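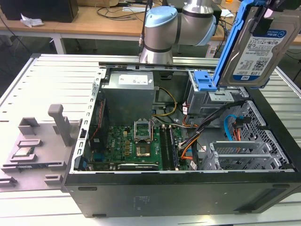

Zirkotum Teardown Cell Starter Kit: what to budget for

I'm Suha Tarawneh and I look after the benchtop range at Lorkico. Most people who land on this page have already decided they want a robot pulling apart old desktops, and they want to know what it'll cost them and what to buy first. So I've written this the way I'd talk you through it on the phone (which you're welcome to do as well, I like the phone).

The starter kit is everything that goes between your arm and your computer. You supply the arm, we supply the rest, and if you don't have an arm yet, skip down to the bit on ordering before you spend anything.

What comes in the box

Fixture plate, light grey, with nests for a processor and a memory module
Drive holder with clamp
Set of blank nests you can print or machine to suit your own parts
Mounting hardware for slatted and ribbed metal tops
Setup guide, printed and on a stick

Fits: most small and mid-size towers, laid on their side with the panel off
Lead time: 5 weeks
Minimum order: one kit
Spare nests: sold in packs of 26

Start with the parts, then the plate

Everyone wants to talk about arms and grippers first, and I get it, they're the fun part! But have a look at your own pile of machines before anything else. If it's nearly all one model, you can get away with the standard nests and put the leftover money into a better gripper. If you're taking whatever comes through the door, budget for blanks, because you'll be making new nests for months. One of our first customers, a refurbisher called Brureck, bought the kit with no blanks at all and was back for two packs by November.

Memory and processors are small and fussy, so those are the nests you'll want to get right. Drives are bigger and easier to hold, but caddies come in all sorts of shapes, and that's where the odd sizes creep in.

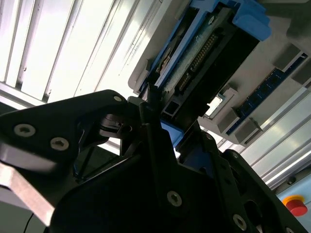 Next comes the gripper. Slim fingertips are worth paying extra for. You're working down inside a case, between cables and cages, and a chunky finger that's brilliant on a carton is no good beside a memory slot. Ask your supplier for the closed width at the tip and the closed width at the knuckle too, as it's usually the knuckle that bumps something. If they can't tell you, I'd keep shopping.

Put money aside for a wrist camera if you can. I left it off my own first budget and regretted it. A fixed camera gives you the big picture, but once the gripper is down low it tends to hide the very thing you're working on, and a second view saves a lot of guessing.

And please allow for the dull stuff. An emergency stop within easy reach, cable management, a decent lamp, and a top that doesn't wobble. Shiny metal tops can throw a lot of glare back at a camera, so try your lighting before you bolt it all down. I keep a line in every quote called "bits" and it always gets used.

How many kits do I need?

One, to begin with. Run it through 200 machines and write down every part that wouldn't sit properly, then come back and we'll sort out the nests. If you're planning for 1000 machines or more a year, talk to us about a second plate so one can be emptied while the other's being filled. My colleague Eylül Öztürkmen did the layout for the Ghanem site that way and she's happy to share the drawings.

Ordering

If you haven't picked an arm, send us your bench size and the biggest tower you handle. We don't sell arms, so you'll get a straight answer about reach and nothing more. Remember to count the space beside the case for the plate, as it's easy to measure the tower and forget the plate has to go somewhere.

Current pricing is held for orders received by Fri 14 August. Freight is quoted separately, and blanks can be added up until we pack the kit. Returns are fine on unused nests, but we can't take back anything you've drilled or trimmed.

Add to quote
Download the plate drawing
Ask Suha a question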